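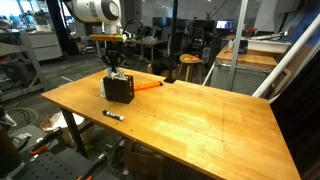
**Pacing and fueling on a looped night 50K: speaker notes**
Eltmont Trail Runners, winter clinic. Draft of December 22, 2022.

Slot is short. Skip the section on lamps if the previous talk runs over.

## 1. Course and terms

- Rullo loop, run three times. Start at dusk, most finishers in after midnight.
- Climb per loop: 193 meters. Nearly all of it comes before the Manurung aid station.
- "Moving pace" in this talk excludes aid station time. "Lap pace" includes it. Say this twice. Last year's questions were mostly people mixing up the two.

## 2. Lap splits

- Show the November results table. Leave it up.
- Typical pattern: first lap too fast, second lap close to plan, third lap slow on the flat sections as well as the climb.
- Point to Ratih Teoh's splits. Her first lap was the slowest of the top group, and her third lap was the fastest in the race.
- Point to Danang Purba's splits. Moving pace was steady through all laps. The loss was at aid stations, where his stops got longer each time.
- Recommendation: set the first lap by effort on the climb. Walk anything where breathing gets too hard for a full sentence. Ignore the watch until the ridge.

## 3. Heart rate at night

- Wrist sensors read badly in cold air with a loose strap. Chest straps preferred.
- Expect a drift upward over the second half at the same pace. Do not chase the number down by stopping.
- Sutrisno Lubis averaged 191 watts on his running power meter for the first lap and held close to it on the second. Power is useful on the climb and close to useless on the rocky descent. Take questions on this one at the end.

## 4. Fueling

- Start eating before the first climb. Small amounts, fixed interval, timer on the watch.
- Appetite drops after dark for most runners. Plan on liquids for the last lap.
- Prasetyo Khoo's log: 707 calories taken in over the whole race, nearly all of it on lap one. He walked most of lap three. Have permission to use his name.
- Salt: no fixed dose given here. Refer people to their own long runs.

## 5. Lamps (optional)

- Medium setting for the climb, high for the descent.
- Carry the spare battery inside a jacket pocket. Cold cells lose capacity.
- A waist light shows rocks better than a head lamp alone. Head lamp still needed for course markers.

## 6. Training block

- One night run per week in the last month, on trail, at race effort for the climb only.
- One back-to-back weekend on the Fornach fire road. Second day easy.
- Practice the aid station stop: bottle out, bottle in, walk out eating.

## Questions

Timothée Perrin has the spreadsheet and can pull up individual laps on request. Pole rules go to the race director. Cutoff for lap three is on the sheet by the door.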